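How a Robot Practises Moving Things Without Breaking a Single Cup

When you learned to drink from a cup, you spilled a lot. Somebody mopped up after you, and you probably didn't even say thank you. Robots have to learn too, and a real robot arm costs more than a family car, so people get nervous about letting it flail.

The answer is to let it flail inside a computer first. This is called simulation. It works a bit like a video game, except that the player is a program and it never asks for a snack.

Meet Greto. Greto is a piece of software that was written in Dradbridge to move two robot arms at once. It doesn't have a face. Mogens Hedegaard, who looks after it, drew one on a sticky note and put it on his screen, and it looks mostly like a potato.

Greto has three jobs, and it has to do them over and over again.

Job one is looking. A camera sends Greto a picture, but a picture is only a big grid of coloured dots. Greto has to work out which dots belong to a cup and which belong to the table. You do this without trying. Greto needed 3000 practice pictures before it stopped mistaking shadows for things it could pick up.

Job two is planning. Say the cup is over here and it needs to go over there. Easy, you think – just move it. But an arm has lots of joints, and each one can bend a little or a lot. Reach for your own nose, then do it again with your elbow stuck out like a chicken wing. Same nose, different route. Greto tries out 400 routes in its head and throws away every one where an arm goes through the table, or through the other arm. Two arms make this much harder. If you have ever shared a small kitchen with your brother, you will understand.

Job three is control. A plan is only a list of good intentions. Control is the part that checks, many times a second, where the arm has got to and where it was supposed to be. If the two don't match, it gives the motors a little nudge. You do the same when you carry a full bowl of soup and keep your eyes on it the whole way to the table.

So what happens when Greto gets it wrong? In the computer, very little. A pretend cup falls on a pretend floor, and the program puts everything back where it started. Mogens once left it practising overnight and came back at 8 in the morning to find it had dropped the same cup 31 times. He says he was proud of it for not giving up. He also says he fixed a minus sign that should have been a plus.

There is a catch. The pretend world is a bit too tidy. Real cups can be slippery, real lights flicker, and real tables have biscuit crumbs on them. A program that has only ever practised in a perfect world can get a nasty shock in ours. So the people who build simulations mess them up on purpose. They change the colours, shift the lights and make the cups a little heavier or lighter, until the program stops being fussy. 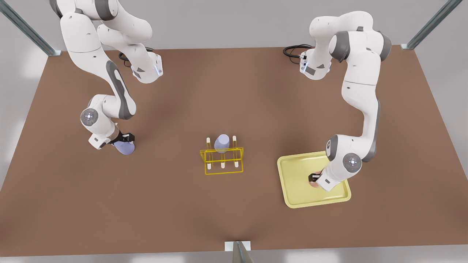
Try being the software yourself. Ask a friend to close their eyes and put a plastic cup somewhere on the table. Now guide their hand to it using only words such as left, forward, down and stop. You aren't allowed to say "no, the other left". Most people need 13 instructions or more on their first go, and then they forget to say "close your fingers".

Swap places afterwards. Your friend will want revenge.

Questions about robots? Write to the Dradbridge young readers' desk | © Dradbridge | Back to top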